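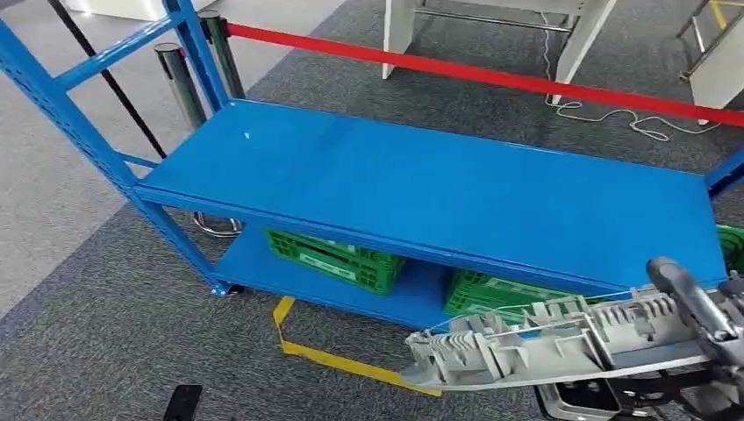
A blue metal shelving unit with green crates on its lower shelf.

How a Metal Shelf Holds Things Up

A shelving unit has two main kinds of parts. The tall parts are called uprights. The flat parts are called shelves. When you put a crate on a shelf, its weight pushes down on the shelf. The shelf passes that push to the uprights, and the uprights pass it to the floor. Engineers call the push a load.

Look at the slots in the upright. They are all the same shape, and they run in a row along the post. On many units a shelf can be hooked into any slot, so its height can be changed without drilling.

Short slanted parts are called braces. Four bars joined in a square can lean over and become a diamond. Add a slanted bar and the square becomes two triangles. A triangle cannot change shape unless one of its sides bends or breaks.

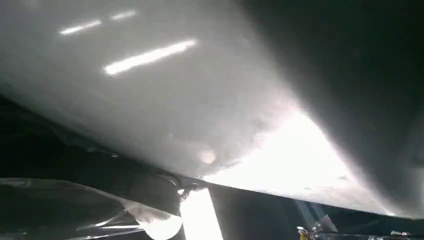
Paint does a job too. Steel contains iron, and iron rusts when air and water reach it. A coat of paint keeps them out. If the paint is glossy, it also acts a little like a mirror, and you may see the ceiling lights in it as bright streaks. Matte paint scatters the light in many directions, so the streaks look blurry.

Heavy crates belong on the lowest shelf. A unit with its weight near the floor is harder to tip.

Words to know
Upright: a tall post that carries the load to the floor.
Brace: a slanted part that stops a frame from leaning.
Load: the push of a weight on a structure.

Text by Flor Tello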